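4.2 What the work turned into

I came to Stimov as a researcher with a notebook and a clear idea of what I wanted to write about, and the clear idea lasted until lunch. I had planned a paper on job loss. The small parts room at the Woromcombe site was going to get a robot arm for picking and sorting, the people who did the picking and sorting were worried, and I would sit in the corner and write down how worried they were. Simple enough! What I got was a long stretch of watching people do the same job they had always done, only with their hands wrapped around grippers, so that a machine could later be trained on the way they moved.

I should say how the days went before any of this, and here I lean on the interviews (see 3.1). A parts picker used to get an order slip, walk to the storage units, pull the right drawers, take out what the slip asked for, and bag it. A decent picker did this without looking much. Several of them told me they could hold a conversation about their kids the whole time, and I believe it, having heard a few of those conversations. The stock list for the room ran to 2,290 part types when I got there, and the pickers knew where a surprising share of them lived without checking the label.

Under the new plan, part of each shift moved over to the demonstration table. The picker sat down, took a gripper in each hand, and did drawer work with those: open, reach, take, put down, close. The recordings went off to the engineering group at Irnness, who were building the picking software, which everybody on the floor called Akl (the name of the software, but they used it for the arm as well, and after a while so did I). The target was 2,000 good recordings, and a shift lead signed off on each batch.

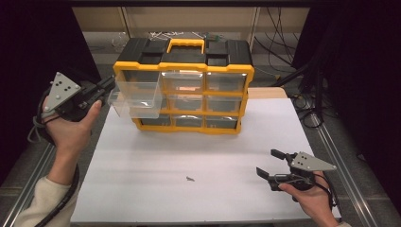
Figure 3. Drawer work at the demonstration table, two hand-held grippers.

My own interest is in what happens to skill when you ask people to do a familiar thing in an unfamiliar way, and the demonstration table was a gift for that. The pickers were slow on it, and they hated being slow. One woman with many years in the room told me it was like being asked to butter toast with oven mitts on, and then having someone grade the toast. With bare fingers you get a little clear drawer like the top left one in Figure 3 partway out and never give it a thought. With a pair of jaws you have to think about where the front of the drawer is, how hard to squeeze, and whether the whole organizer is going to come along for the ride. People started talking out loud to themselves. They started planning! I have pages of notes that are nothing but muttering.

I had guessed that the second hand would be the interesting part, and I was half right. In the old job the free hand was always up to something: steadying the unit, holding the bag open, scratching a nose. At the table both hands were spoken for, and the pickers had to decide what the other gripper was for. Some parked it out over the tabletop and forgot it. Others used it to brace, which the instruction sheet didn't mention at all. When the engineers saw the bracing they liked it and asked for more, and that was the first time I heard a picker say "my way" about the table. She said it with some pride, and the others teased her for the rest of the shift.

This brings me to the matter of who decides what counts as a good recording. At first it was the engineers alone. They would send back a list of rejected takes with a one-line note on each, stuff like "hesitation" or "regrasp." The pickers took this badly, and I think they had a point. A regrasp is what you do when a part is sitting wrong and you would sooner fix your hold than drop it. To the pickers, a take with a regrasp in it was honest work. To Irnness, in those early weeks, it was a flaw. Of the first 1,000 takes, 93 came back marked that way, and the list got taped to the wall with comments added in ballpoint, not all of them polite.

The rule did change. The shift lead carried the complaint up, there was a call (I was allowed to listen in), and after that the pickers could mark their own takes before sending them, with a word or two of explanation if they wanted. It sounds like a small thing and on paper it is one extra column. On the floor it changed the mood more than anything else I saw. People who had been treating the table as a chore began to argue over it during breaks, about whether you should go for the drawer tab from the side or from the front, and whether the newer pickers were picking up lazy habits.

I don't want to make this sound rosier than it was. The walking disappeared from part of the shift, and not everyone was glad to lose it. Sitting with your forearms up and a gripper in each fist is tiring in a way that walking between shelves isn't, and sore wrists came up in nearly every interview I did in September. The seat got swapped for a better one, the sessions got shorter, and the wrists still came up. There was also the pay question, which I take up properly in section 5. Briefly, teaching the software was paid at the picking rate, and a good number of people felt that teaching is a different job from picking and ought to be paid like one. I have a lot of sympathy for that.

Then there's the talking. I mentioned that pickers used to chat through the whole shift, and at the table they mostly stopped, as the work took too much attention. The room got quieter. A couple of people liked it. Most of them brought it up with me unprompted as something they missed, often in the same breath as telling me they were getting pretty good with the grippers, and I never did find a neat way to code that in my notes. I ended up putting those passages under two headings at once, "loss" and "craft," and they appear twice in the tables in Appendix B for that reason.

As for the worry I came to study, it was still there at the end of my visits, but the questions had shifted. Early on I was asked whether the arm would take the picking. Later I was asked who would fix its mistakes, who would restock the drawers, and whether the person who showed it how to open one would get any say when it opened one badly. Stimov had an answer ready for the first two. The third was still being discussed between the site and Irnness when I left.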